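## Workshop news: loose covers are back

From November we are taking orders for loose covers again. We stopped when Tihomir Halilović moved over to frame repairs, and the cutting table has been short of a pair of hands ever since. Apinya Chantharasri has now joined us at Gerulham and will be cutting and fitting covers with Jinfeng Yin.

We can make covers for any chair or sofa we have built, and for most older pieces with a sound frame. The Inano armchair takes 12 metres of plain cloth with piping. Patterned cloth takes more, depending on the repeat, so please send us a photograph of the fabric with a ruler laid across it before you buy.

Prices start at £488 for an armchair, including fitting but not fabric. Footstools are £71. If your cushions have gone flat we can refill them at the same time, and it is cheaper to have both jobs done together as we only collect once.

Saoirse Ó Súilleabháin has been through the sample books and taken out everything the mills no longer weave. The Skinivden wools are all still available. The Xue linen is down to 2 colours, oatmeal and slate, and when the slate is gone there will be no more of it. 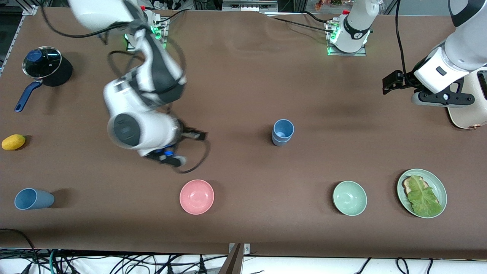 Covers in the darker shades have been the most asked for this year, and Jinfeng would like people to know how they behave before they choose one. Dark cloth hides tea well but shows lint and pet hair. It also shows how the cover sits. A plain chocolate brown like the cloth on the long table will let you see each soft wrinkle where it has bunched up, and a loose cover does the same along the back of the seat. Ask for deeper tuck-ins if that would bother you. They add very little to the price.

To book a measuring visit, ring the workshop before 4 pm and ask for Zhenhua Deng. Have the width of the piece to hand, arm to arm, and tell us if there are stairs.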